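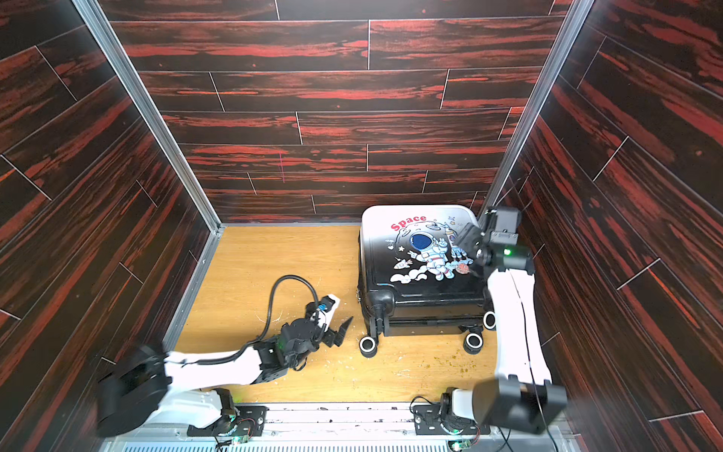

Las cinco y diez de la mañana y la maleta sin cerrar. El autobús a Hodomby sale a las seis. Cincuenta minutos, y de esos hay que quitar el café, los zapatos, las llaves que nunca están.

La madre cuenta en voz baja. Calcetines. El pijama de invierno. El otro pijama, por si acaso. La maleta es pequeña, de niño, con el astronauta sentado en su luna y la palabra Space en rojo, y no cabe nada. Nunca ha cabido nada. La compró en Melloro hace dos años, en rebajas, después de una discusión en el pasillo de las mochilas. Él quería ésa. Sólo ésa.

– ¿Va el cohete dentro?

El niño, en la puerta, descalzo. Tendría que estar durmiendo.

– El cohete va dibujado. Ponte algo en los pies.

– Digo el otro. El mío.

El otro. El de cartón, con las aletas pegadas tres veces. No va dentro, claro que no va dentro, mide lo que mide y las aletas se doblan. Se lo explica deprisa. Mal explicado. El niño no llora, que casi es peor. Se sienta en el suelo y mira al astronauta, como si el astronauta pudiera opinar.

Cinco y veinte.

Saca el segundo pijama. Saca la toalla, en casa del abuelo hay toallas, duras como lijas pero hay. Mete el cohete de lado. No. De pie tampoco. Le quita una aleta con cuidado y el niño hace un ruido con la nariz.

– Se la pegamos allí. El abuelo tiene cola.

– ¿De la buena?

– De la buenísima.

No tiene ni idea de si el abuelo tiene cola. El abuelo tiene 900 tornillos en botes de mermelada y una radio que sólo coge una emisora. Algo habrá.

Cierra. La cremallera llega hasta la esquina y se para. Empuja con la rodilla, tira, se para otra vez. Una manga. Siempre es una manga. La mete con el dedo, tira – y cierra. Tumba la maleta para mirarle las ruedas, que en el último viaje una iba chillando por toda la estación. Blancas por el centro, negras por fuera. Les da con el dedo, una por una. Giran. La última con menos ganas.
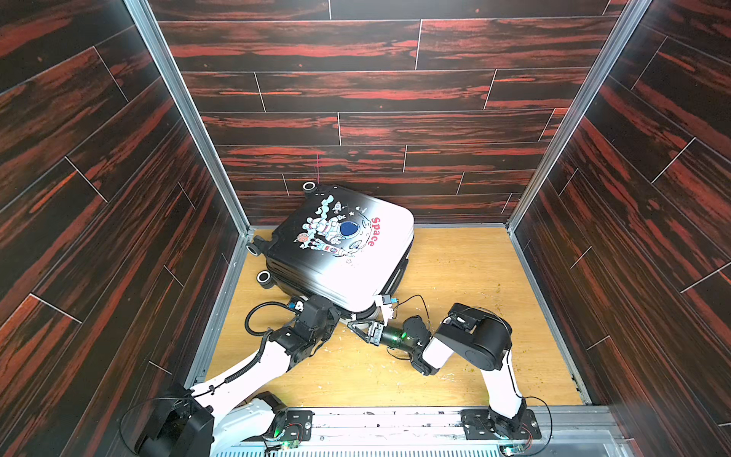

Eso con una gota de aceite se arregla, le llega desde la cocina, pero poca, que luego mancha la moqueta del autobús y nos miran todos.

Aceite. A las cinco y media. Va a por el aceite.

Vuelve con la botella de oliva porque el otro no aparece. Una gota. Dos, se le ha ido la mano. Lo limpia con un calcetín desparejado, y el calcetín al bolsillo, ya lo pensará. El niño pregunta si en el espacio las ruedas chillan. Le dice que no, que allí no se oye nada. Lo piensa un rato largo, con un zapato puesto.

– Entonces el astronauta no sabe que está rota.

– No está rota. Está vieja.

– ¿Y él?

– Él está estupendo. El otro zapato, por favor.

Cinco y cuarenta y uno. El abrigo, la bufanda, el bocadillo envuelto. Los billetes en el libro, asientos de la fila 10, los dos juntos, ventanilla para quien ya se sabe. En la escalera la maleta pesa mas de lo que debería pesar una cosa tan pequeña, y baja de canto, un golpe por peldaño, el cohete dentro sin una aleta. La aleta la lleva él. En la mano, dentro del guante, para que no se enfríe.

Fuera todavía es de noche. Enero, farolas, el escaparate de Aquino con la persiana a medias. La maleta rueda por la acera y las dos callan, la calle y la maleta, hasta la esquina. Justo en la esquina chilla.

El niño se para.

– Aqui sí se oye.

– Aquí sí. Corre.

Y corren, los tres, contando al de la luna. El autobús tiene ya las luces dadas y el conductor levanta una mano, la baja, la vuelve a levantar.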